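The Rulebook on the Kitchen Table

When people record themselves doing chores so that robots can learn from them, somebody has to decide what counts as a good recording. A small firm has spent two years writing it down.

October 3, 2024

The first version of the Millik capture rules fit on one page. It told people to wear the camera at chest height, keep both hands where the lens could see them, and work at a normal speed. Didier Charpentier wrote it in an afternoon, and he says now that almost every line of it was wrong or incomplete.

"Take normal speed," he said. "People read that and slowed down. They thought normal meant careful. We got ten minutes of a man folding a shirt as if it would break."

The current version runs to 137 numbered rules. Millik collects first-person video of household work and light assembly, which it licenses to companies building robots with arms and hands. The people who record it work in their own homes, on their own tables, with things they already own or have bought for themselves. They are paid by the accepted hour. What makes an hour acceptable is the subject of the rulebook, and it is also the subject of most of the arguments Charpentier has had since he took the job.

He came to it from industrial safety. For 11 years he worked on guarding and lockout procedures at Huet, a packaging plant where the robots stood behind fences and did the same motion all day. Rules there were written for machines that never met a new object. A carton was a carton, and if it came down the line crooked, a sensor stopped everything.

A robot meant for homes gets no such help. It has to deal with a patterned tablecloth, a bag that has been crumpled up, a roll of tape left on top of the part it needs. The footage it learns from has to include those things, and a good share of the Millik rules exist to stop people from tidying them away.

Rule 14 is the one new recorders ask about most. It says: "Do not clear the work surface for the camera. Clear it if you would clear it for the job." Rule 15 says the same about what is behind and beneath the table, with an exception for anything private. Papers with names on them, prescription labels, family photographs, mail and screens all have to be out of view before recording begins. Laundry can stay.

The exception gave Charpentier more trouble than the rule. Early recorders took privacy to mean neatness, and sent in footage of bare tables against bare walls. The clients noticed. A model trained on bare tables did well in the lab and poorly on anything with a print on it. Grid patterns were a particular problem, he said, because the software that estimates depth had learned to lean on straight table edges and got confused when there were straight lines all over the cloth as well. 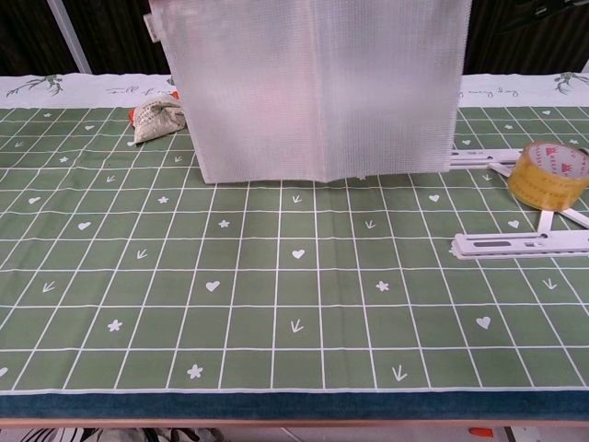

Packing tape, white plastic parts and a translucent panel on a printed tablecloth, seen from a chest-worn camera.

Translucent sheets have their own section, rules 61 through 68. A panel that lets the background show through is hard for a depth sensor and not much easier for a camera alone. The software may place the surface too far back, at the depth of whatever can be seen through it, or lose it altogether where the light falls flat. The rules ask recorders to keep translucent parts in the work as they come. They are not to put a dark cloth behind a sheet to make it stand out, and they are not to wrap the edges in colored tape. Both were common tricks in the first year.

White plastic on top of white plastic is covered in the same section. So is occlusion, the word the engineers use for one thing hiding part of another. Recorders used to be told to spread parts out so each could be seen in full. That instruction was dropped in July of last year. Now they are told to set parts down where their hands would naturally set them down, and to leave them overlapping if that is how they land.

The change came out of a dispute with Siken, a company that makes two-fingered grippers and was one of Millik's first clients. Siken's engineers wanted clean views. Their labeling staff drew outlines around every part by hand, and overlapping parts took longer. Charpentier asked what the gripper was supposed to do when it arrived in a home and found a roll of tape sitting on a bracket. The engineers said it would move the tape. He asked where it would learn that the tape had to be moved first.

They settled on a split. Ten percent of the assembly hours sent to Siken are now recorded with parts laid out separately, and these are marked as such. The rest are left alone. Neither side got what it asked for, and the arrangement has been renewed twice.

Much of the rulebook has less to do with objects than with the person wearing the camera. Rule 3 limits a session to 100 minutes with a break of at least 10 minutes in the middle. Rule 4 says the camera comes off during the break. Rule 7 gives every recorder the right to delete a session before it is uploaded, with no reason asked, and rule 8 extends that to anybody else whose voice or face is on it. Charpentier thinks those four matter more than anything about tape or tablecloths, and he put them near the front so they would be read.

There were complaints about rule 7 inside the company. A deleted session is an unpaid session, and it is also a gap in the schedule. In practice few are deleted. When they are, the company has found it does better not to guess at why.

Other rules came directly from mistakes. Rule 22, on camera height, replaced the old instruction to wear the camera "on the chest," which taller people and shorter people understood very differently. It now asks the recorder to stand at the table, hold both palms flat on the surface, and adjust the mount until the fingertips and the far edge of the table are both in view. Rule 23 allows the view to lose the top of a tall object. Before it was written, people were leaning back to fit things in, and a few reported sore backs.

Rule 40 concerns tools and supplies that are in reach but unused. They stay. A person building a shelf has tape nearby whether or not this step calls for tape, and a robot that has only ever seen the needed item on the table will tend to grab whatever is there. Labelers are asked to mark such items as present and untouched.

Rule 52 concerns errors. If a recorder puts a part in backward, they are to notice it in their own time and fix it in their own way, without starting over. Sessions with a corrected error are accepted at full rate. Charpentier pushed hard for this one. At the packaging plant, he said, the most useful training he ever gave was a walk through what had gone wrong on the previous shift.

The rulebook has readers outside the company now. Bundale, a cooperative of recorders that sells its footage directly, adopted most of it last spring, with changes. Its version cuts the session limit and adds a requirement that buyers say what kind of robot the footage is for. Millik does not do this. Some of its contracts forbid it. Charpentier would not discuss the contracts, but he said he had read the Bundale text closely and thought the disclosure rule was workable for household tasks.

There is no binding standard for this kind of collection that both groups could simply point to. Industrial robots have long had published safety standards, and data protection law applies to video recorded in a home in many places. The part in between -- how the footage should be gathered, what a recorder may be asked to do, how much of a real room has to be left in -- is mostly settled by contract. Charpentier would like to see a shared text, and a short one. He is aware of how that sounds from a man with 137 rules.

He tests new rules himself before they go out. He straps on a camera at his own table, does the job badly or well, and then hands the video to a labeler who has not been told what the rule is meant to achieve. If the labeler can't tell the difference between footage made with the rule and footage made without it, the rule is dropped. Six have gone that way this year, including one about sleeves he had been fond of.

The next revision will deal with soft packaging. Bags change shape every time they are touched, and the current text treats them as trash, to be labeled once and ignored. Siken has asked for more detail, because its gripper keeps picking up bags along with the parts beside them. Charpentier has a draft of four rules. He expects to cut it to two.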